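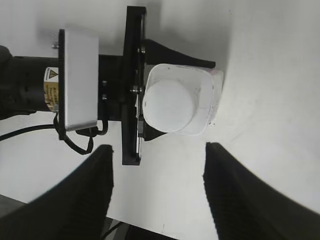 Forum > Kitchen and Larder > Small Containers > Squarish pots, round lids

gwawr_b
I have been decanting things into Penrose pots for years and I would like to register a complaint about geometry. Somebody decided that a plastic cup should have a rim that is nearly square, with the corners taken off, so that it would sit tidily next to its neighbours in a cupboard. Fine. Then I go looking for lids and every lid in the drawer is round. The white cup in the photo is the sort I mean, squarish round the mouth and so thin it is slightly see-through, with a flat white disc sitting down inside it. I've taken to dropping a disc inside mine too, on top of the rice, and calling it closed. Is there a proper lid for this shape or have I been had?

Gwawr Beddoe, Penrose owner against her better judgement

tupperwhere
You've been had. The Penrose lids were sold separately and then they stopped selling them separately, or in any other way. I rang up in October and the woman was very nice about it. She suggested cling film.

demyd_s
I'm going to defend the disc. A loose disc pressed down on the contents keeps more air out than a lid perched on top with an inch of nothing under it. My grandmother did it with a saucer and a stone for cabbage. For rice you don't need the stone.

- Demyd Stetsiuk

oldspoons
It keeps more air out of the middle. Round disc, square pot, four corners with no cover at all. Weevils come in at the corners. I know this from experience and have the flour to prove it, or had.

demyd_s
Weevils were in the flour when you bought it. They always are. Freeze it for a few days first.

oldspoons
Mine was a very respectable flour.

gwawr_b
Could we keep the weevils to the other thread please. My question was lids.

martlet63
Rullell did a squarish lid that fits the middle size if you push one corner on at a time and don't breathe. It does not fit the small size. It says it does on the packet. I bought a bag of 100 on the strength of that packet, so if anybody has a use for squarish lids that fit nothing, they can have them for the postage.

pantrymouse
What are people cleaning these with? That one's got pinkish-purple marks down the side and so have all of mine. In my case it's beetroot and it has moved in for good.

tupperwhere
Sunlight. Put it on a windowsill and leave it alone. Works on tomato, works on curry if you're patient. I've not tried beetroot because I don't eat things that taste of garden.

martlet63
Bicarb paste, old toothbrush, and lower your standards a bit. I wouldn't scrub hard on plastic that thin. Mine split along a crease that had been there for ages, and I got lentils in the cutlery tray. Still finding them.

gwawr_b
There's a thin dark crease on the inside wall in that picture as well, running slantways above the disc. Is that how yours started?

martlet63
Mine was lower down and you could catch a fingernail in it. If you can feel it, don't put liquid in it. If you can't feel it, could be a mark. I wouldn't like to say from a photo.

joyless_jan
All of you could buy jars. Round jar, round lid, same shop, same day. I have Dravel ones with the clip and I have never once had to start a thread about them.

gwawr_b
Jan, you have started two threads about the clips.

joyless_jan
The clips are a separate matter.

demyd_s
Jars are lovely until you want them on a shelf. I tried to work out how much of my cupboard was the gaps between jars and had to go and sit down. Squarish pots pack up properly, that's the whole point of them. I'd sooner have a good shape and a bad lid.

oldspoons
I'd sooner have a lid. A pot with no lid is a cup.

tupperwhere
To be fair to Gwawr she did call it a cup.

pantrymouse
Has anybody tried the Joder stretchy covers? Silicone, they go over more or less any shape. My sister swears by them but she also swears by celery juice.

martlet63
Fine on bowls. On thin plastic they pull the rim in, and then you have a pot that fits neither a round lid nor a square one. Might be all right on the thicker ones.

gwawr_b
Right. I've drawn round the rim on a bit of card, and I'm going to cut some flat covers out of an old chopping mat, corners included. If it works I'll put the template up. Martlet, I will take ten of your lids, just to see. Message me about postage.

martlet63
Can I interest you in twenty?

Contact the moderators | Copyright Small Containers Forum | Back to top

This site uses cookies to remember that you are logged in. By carrying on you agree to this.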